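How to Cut Mat Board for a Small Picture

A mat is the card border between the picture and the frame. In the shop it is expensive, but at home you can make one with few tools. I use board from Segers, but any acid-free board is good.

First measure the picture. Make the window 4 mm smaller than the picture on each side, so the edges stay hidden. Draw all lines on the back of the board with a hard pencil, and put an old piece of board under it.

Fix the blade before you start. Let out only a short piece, because a long blade bends and the line becomes crooked. When the tip feels dull, snap off one segment with pliers and put it in a closed tin.
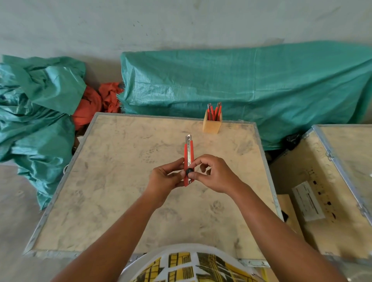 Jamano Paper Notes, No. 14, page 335

Hold the steel ruler on the border side of the line. If the knife slips, it will go into the waste part and the mat is saved. Cut slowly and lightly, and repeat until the middle part falls out. Do not push it out by hand, or the corners will tear.

Small rough places can be rubbed with fine sandpaper. Then attach the picture with two paper hinges at the top only. Leave the mat under a heavy book for 30 minutes before framing.

Nanami Wada
25 March 2025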